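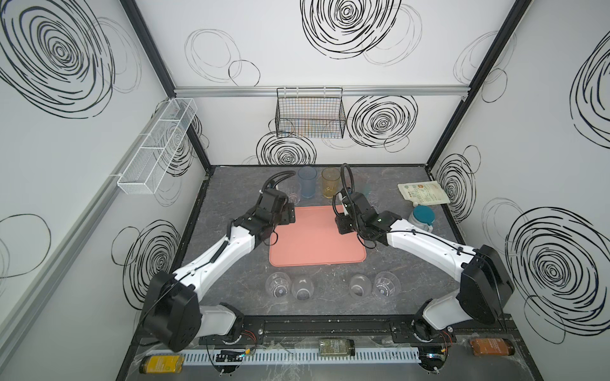

Pink tray in the middle, coloured and clear cups behind it, clear ones in front.

Reading time: 4 minutes

We use cookies to remember your settings. Accept | Manage

How to set up a drinks tray on a small worktop
By Sakda Luangrath

A drinks tray saves walking back and forth with two glasses at a time, but most people load it wherever it happens to be standing and then find they have no room left to put anything down. The method below is the one I use on a narrow worktop. It works for squash, iced tea or anything else served in light plastic cups.

What you need

A tray with a raised edge and rounded corners
Cups, clear or coloured
A tub with a lid for sugar, lemon slices or whatever you serve alongside
A pouch or packet of the drink mix, if you use one
A damp cloth and a dry one

Step 1. Clear and wipe the worktop

Take everything off, including the things that normally live there. Wipe with the damp cloth and then the dry one. On a dark or marbled surface, sugar doesn't show up well, so run your palm over it before you carry on.

Step 2. Put the tray down first

Place it in the middle, with its long side facing you, and leave it empty for now. Measure the base. Mine is 38 cm along the long side and takes six cups without any of them touching. Leave a strip of worktop in front and another behind, each a little wider than a cup.

Step 3. Line up the cups

Coloured cups go at the back, standing upright. I put the blue and amber ones there as they are easy to pick out when someone asks for a particular drink. Clear cups go in the front strip. Put them in pairs with a gap between, so that you can get a hand to the tray without knocking anything.

Check each cup for cracks at the rim. Plastic ones tend to split there first.

Step 4. Keep the dry things to one side

The pouch and the lidded tub go together on the right, or on the left if you are left-handed. Reseal the pouch each time you use it. Keep the lid on the tub until the drinks are poured.

If you have a rail on the back wall, a wire mesh basket hung from it will take spoons and napkins. Hang it high enough to clear your tallest cup.

Step 5. Look after the corner

The inside corner is where spills collect, and it is easily missed on a patterned wall.
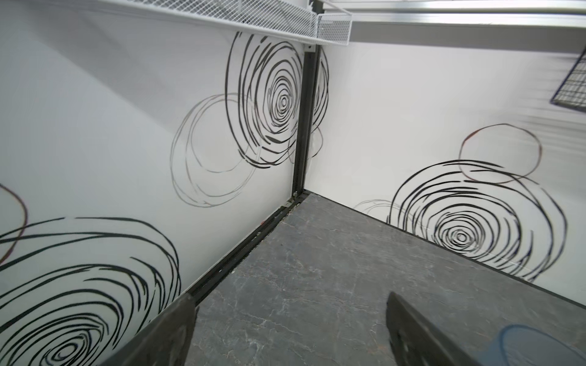
Where the two walls meet the worktop. The scribbled circles can hide a splash.

Wipe down each wall first and finish along the bottom, where it meets the surface. For printed panels use a soft cloth and plain water. Scouring powder took the shine off a panel of mine in June and I had to replace it. Don't stand cups right in the corner, or you will have to move them every time you clean.

Step 6. Load the tray

Start with the far side of the tray and work towards yourself. Put the heaviest cups in the middle. Fill them to two thirds once they are on the tray. If you have to carry it up stairs, fill to half and take a jug up separately.

Step 7. Put things back

Wash the tray and stand it on its edge to dry. Cups go upside down on a dry cloth. Don't stack them damp, as they stick together and the coloured ones can pick up a smell.

Comments (3)

Vratislav Skála
I do the same but with a folded tea towel in the bottom of the tray. Stops the cups sliding. You lose a bit of depth, so it wants a tray with a decent lip.

karora_kitchen
What do you do with taller cups? Ours are 128 mm and they go over as soon as anyone turns a corner.

Sakda Luangrath
Mine are 105 mm, which helps. With the tall ones I would pack them close together and only half fill them. The tea towel is a good idea too.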